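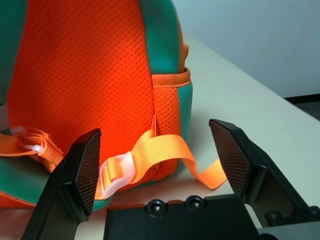
June 9, 2023 — by the Rothe Road blog

Last updated in August

So I finally gave in and bought the Gillstead lunch jar, the tall one with the folding spoon in the lid, and my daughter has taken it to day camp for 2 weeks now. I love it! Pasta goes in at seven and it's still properly warm at noon (she reports back, with feeling). Soup does fine too — just don't fill it past the line or the lid weeps a little.

The spoon is my one gripe. It's short, the hinge traps rice, and I've started packing a regular one from the drawer. Our old Destis jar had a better spoon but lost its heat by 10, so I can live with it.

It's hand wash only, and the seal pops out easily for scrubbing. I'd give it 4 stars, and I'm getting a second one for my own lunches, probably in the green.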